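September, late, can't sleep

Okay, the prints are finally up at Sturby! All 50 of them, crooked ones included. I spent the whole evening on a stepladder with Anitha Chacko shouting "left, left, no, your other left" from the back of the record racks, and my arms are jelly.

She's picked the wall by the door for the Parkska shots, the ones from that sweaty basement night when the drummer played in a raincoat. I wanted them further in, near the 7-inches, but she's right, people stop by the door. I went through 1120 negatives to get to this lot and I still think I left out a good one of the bass player from Tromport (the blurry one with her mouth open). Might sneak it in tomorrow when Anitha's at lunch.

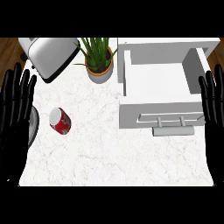
*Marble counter, silver toaster and two black hands, all computer-made.*

Nguyen came by around closing with dumplings and looked at every single picture without saying a word, and then bought one! The singer sitting on the amp. I hadn't even put prices on yet so I just said a number and went red.

Framing came to $436, ouch, and I still owe the shop for 4 of the big ones – must call them in the morning. Also need: more putty, a guest book, a pen that works. And I have to write something for the wall about myself, which I've been putting off all week. Anitha says two sentences. I've got half of one.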